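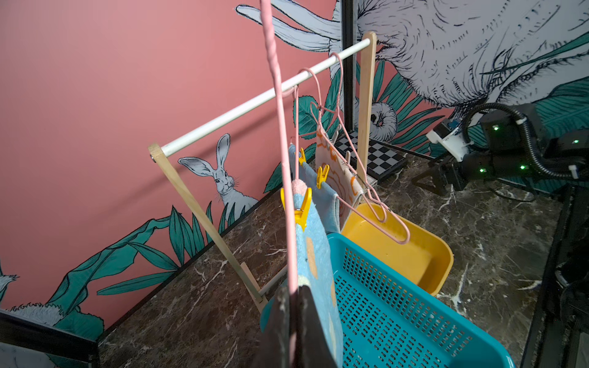 Assunto: Re: [manip] Fleltix e a tarefa do estendal

Continuo sem perceber de onde vem o entusiasmo. Li o relatório duas vezes e a percentagem de sucesso é calculada sobre episódios em que o cabide já foi bem agarrado. Se a pega falha, o episódio sai da conta. Com esse critério qualquer política fica bonita.

Riaan Ndlovu escreveu:
> Treinámos com 900 demonstrações teleoperadas e chegámos
> a 66% na tarefa completa, contra 8% da Jeleck.
> A vista do punho explica quase todo o ganho. 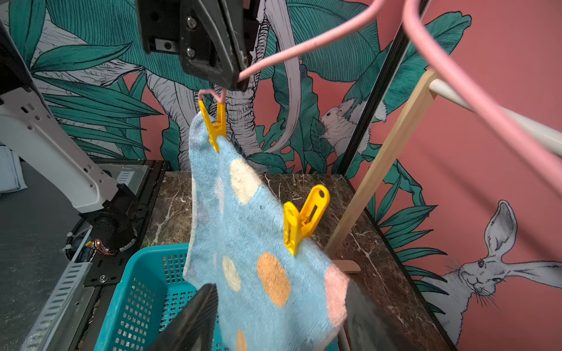
Quanto à vista do punho, tenho dúvidas. Num cabide de arame com uma toalha presa por molas, a câmara tem o arame mesmo em cima da lente e o arame fica desfocado. Pode ajudar na pega, mas não vejo como ajuda a acertar com o gancho na barra – e é aí que a Mokoena diz perder a maior parte das tentativas.

Também não encontro a ablação. Retiraram a câmara e voltaram a treinar, ou só a taparam na avaliação? São coisas muito diferentes. E 2 sementes não chegam para falar em "ganho". 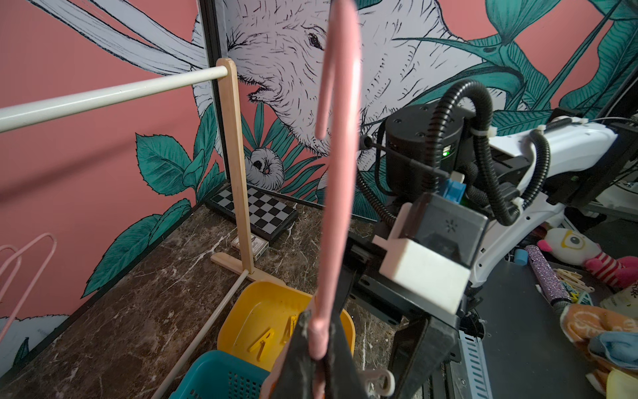
Cabide cor-de-rosa preso na garra, visto do punho.

Antes de a Ellance adotar isto como referência em setembro, gostava de ver os episódios descartados. Todos, com o motivo ao lado. O Riaan pode pô-los na pasta comum?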